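# Seed Germination and Early Vigor in Three Bean Varieties

Edith Mosquera
Crop Science project report, 22 December 2020

## Background

Growers near Ploltidby plant snap beans late, often into soil that is still cool. Seed lots sold for the same variety can come up very differently in those conditions. The aim of this project was to compare three varieties – Dravenis, Arnside and Rezende – for germination in cool, moist towels and for early growth in trays.

## Materials and methods

All seed was untreated and came from the same season's harvest. It was stored dry in paper envelopes until the tests started in September. Damaged or discolored seed was removed by hand before counting.

The towel test used 1000 seeds of each variety. Seeds were rolled in moist paper towels and kept in a cool cabinet in the dark. A seed was counted as germinated when the root was longer than the seed itself. Moldy seeds were taken out at each count and recorded as dead.

For the tray test, 800 seeds of each variety were sown in a peat mix at the same depth. Trays were watered from below and moved to a new position on the bench after each watering, so that no variety stayed next to the heater.

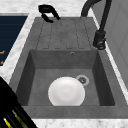
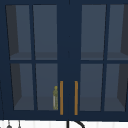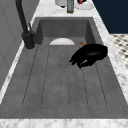

Plant height was measured from the soil surface to the growing point. Only plants with two full leaves were measured. Plants with broken stems were left out of the height data but were still counted as emerged.

## Results

Dravenis had the best germination in the towels and was also the most even in the trays. Arnside was slower to start but nearly caught up by the final count. Rezende was the weakest of the three, with 178 dead seeds in the towel test, most of them moldy.

The order was the same in the trays. Arnside plants were shorter than Dravenis at the first measurement, and the gap was small by the last one. Several Rezende plants came up without a growing point and did not recover.

## Discussion

The Rezende result may be a problem with the lot and not the variety. Large white seed cracks easily during threshing, and fine cracks are hard to see when sorting by hand. A soak test before sowing would have shown this – I did not think of it until the trays were already planted.

The towels also dried out once near the edges of the rolls. This affected all the varieties, but the slower seed probably suffered more. The test should be repeated with a second lot of Rezende and with the rolls kept in closed bags.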